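Odds and ends from the kitchen boxes
2025-08-02

Hi all! I've been sorting out what's left from the old kitchen with Atieno Mfaume (she's far more ruthless than I am), and a few people asked to see the things before they go to new homes. I'm keeping the captions short, or I'd be here until December.

I started with the small stuff, the blocks and little bits that never had a proper shelf in any place I've lived. I have a soft spot for anything gray and speckly, especially when it sparkles a little on top.
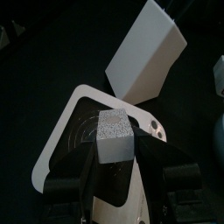

Mercy Mutiso already has dibs on a few pieces for her windowsill, so ask her nicely if you've got your heart set on one! The bigger things are still up for grabs, and I'd love for the bowl to go to someone who makes a lot of soup. Obadia, I'm looking at you.

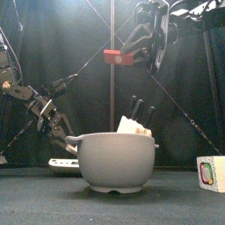 Big gray bowl with the looped handle, cream knife block behind it, and a red block up above.

The knives stay with the block, please don't ask me to split them up. Pickup is from my place in Otivside any evening after dinner, and bring your own newspaper for wrapping!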